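Handgreifer, dritter Umbau: Finger, Feder, Wäschenetz

Sena Amoah, 28. September 2024

Der Handgreifer ist so weit, dass man damit arbeiten kann. Die Finger sind neu gedruckt, der alte Satz liegt in der Kiste unter der Werkbank und bleibt da auch. Gebaut habe ich wieder bei Filtmont, im hinteren Raum, weil dort der große Drucker steht und Kwadwo Odoi samstags aufschließt. Die erste Version ist noch bei mir zu Hause auf dem Küchentisch entstanden, im Januar, mit viel Heißkleber.

Geändert habe ich vor allem die Aufnahme der Finger. Vorher waren die Schrauben direkt in den Kunststoff gedreht, das hält drei, vier Mal und dann nicht mehr. Jetzt sitzen Gewindeeinsätze drin, mit dem Lötkolben eingeschmolzen. Zwei davon sind mir beim Einschmelzen schief geraten, die musste ich wieder herausziehen und das Teil neu drucken. 67 Gramm Filament pro Satz, also kein Drama. Der Hebel am Griff ist geblieben, die Feder ist eine weichere. Mit der alten tat nach einer halben Stunde der Daumen weh.

Für die Kamera habe ich den Halter von Nii Boateng übernommen. Er heißt bei uns Prellbridge, weil Nii allem einen Namen gibt, und er passt ohne Nacharbeit. Der Blickwinkel ist etwas steiler als bei meinem eigenen Halter, dafür sind beide Fingerspitzen immer im Bild.

Getestet wird an Stoff. Holzklötze und Becher konnte schon die zweite Version, daran lerne ich nichts mehr. Ein Wäschenetz ist unangenehmer: dünn, mehrere Lagen, und der Reißverschluss ist steifer als alles drumherum.
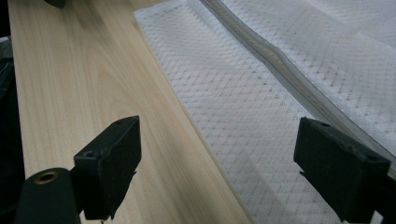
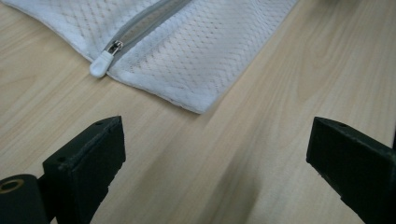

Als Nächstes kommen die Griffflächen dran. Glatter Druck auf glattem Gewebe rutscht, das wusste ich vorher und habe es trotzdem erst einmal so gelassen, um einen Vergleich zu haben. Abena Dramani hat mir Silikonstreifen in zwei Härten mitgebracht. Ich klebe zuerst die weichen auf, nur auf die Innenseiten, und lasse die Spitzen frei. Wenn die Spitzen auch belegt sind, kommt man schlechter unter einen Rand, so war es jedenfalls bei Version zwei.

Dann die Aufnahmen. Geplant sind 80 Durchgänge pro Gegenstand, vier Gegenstände, immer auf und zu, falten, umdrehen. Im Ordner von der zweiten Version liegen 1.202 Clips, von denen ich einen guten Teil wegwerfen muss. Die Zeitstempel von Kamera und Fingerstellung laufen darin auseinander, und ich habe es zu spät gemerkt. Diesmal schreibe ich beides mit derselben Uhr weg. Das Skript dafür ist kurz und hässlich, ich stelle es ins Netz, sobald die Pfade nicht mehr fest drinstehen.

Wer die Druckdateien haben will, schreibt mir bitte eine Mail. Die Finger sind auf 0,2 mm Schichthöhe ausgelegt, liegend gedruckt, ohne Stützen. Stehend brechen sie an der Stufe unten. Den Griff habe ich noch nicht freigegeben, da will ich die Kabelführung ändern, das Kabel scheuert am Hebel.

Kontakt | © 2024 Sena Amoah | Nach oben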